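Brasusden Hall kitchen and dining room – June walk-through, with comments

Main door and ramp: OK. The handrail has been tightened since the spring visit and feels lovely and solid now, thank you to whoever got to it.

Exit signs: OK, all lit.

Fire extinguisher by the pantry: OK. Gauge in the green, pin in place. The tag is hard to read, so I wrote the number out again underneath (1,182, if anyone at Ramamine asks for it when they come to service it).

Smoke alarms: NEEDS WORK. I pressed every button and the one in the back hallway gave a very sad little chirp. Please put in a fresh battery before the Tuesday lunch, and if it still chirps, let's just replace the whole thing.

Dishes for the children's lunch: OK. I do ask that anything with a crack or a rough rim goes straight in the trash, even if it's somebody's favorite. We all get attached – I know I do – but a cracked bowl is hard to get properly clean.
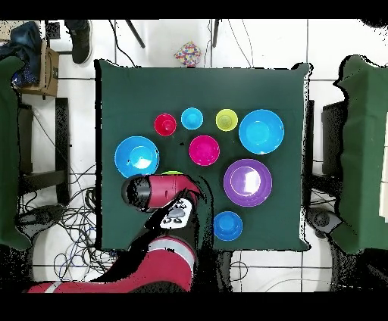
Refrigerator: OK, with a note. It was holding at 3 degrees Celsius when I looked at 16:00, but the log sheet had gaps in it. Do please fill it in, even on the quiet days.

Hot water at the hand sink: OK, though it takes its sweet time getting there.

Floor by the back step: NEEDS WORK. The mat curls up at one corner and I caught my toe on it going out. Tape will do for now, and I'll ask Annamalai about a heavier one.

First aid box: OK. Could use more of the small bandages.

Checked by Virgil Dobre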